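Products > Assembly Cells > Lirnier Bench Cell

The Lirnier Bench Cell is supplied by Plunddale to institutions and repair centers planning their first automated line for desktop computer service. It is intended for memory and processor handling in open tower units. Purchasers should allow 60 days between order and delivery.

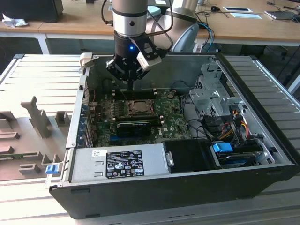
Budget requests should separate the arm from the tooling, as the two have different service lives. The base price covers the arm, controller and slatted aluminum table. Fixture trays, such as the gray one placed to the left of the computer case, are quoted separately for each family of parts. A deposit of 10 percent is due with the order.

Buyers are asked to list the computer models they expect to process. Case depth affects the choice of gripper fingers, and a site review is recommended before the order is signed.

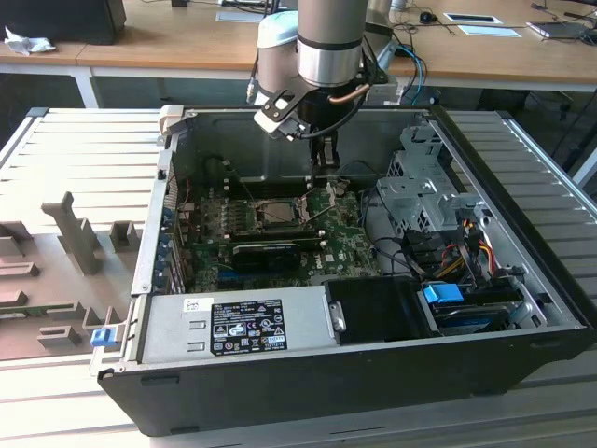

Two-finger gripper over an open desktop tower.

Processor handling requires the Stiltia fingertip set and the wrist camera option. Replacement fingertips should be entered as a yearly operating cost. The standard warranty is limited to 2,000 operating hours.

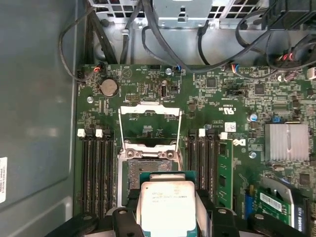 Processor held between black fingertips at the CPU socket.

Requests for quotation may be addressed to Ayantu Hadgu, Equipment Planning. Prices are valid as of 30 January 2024.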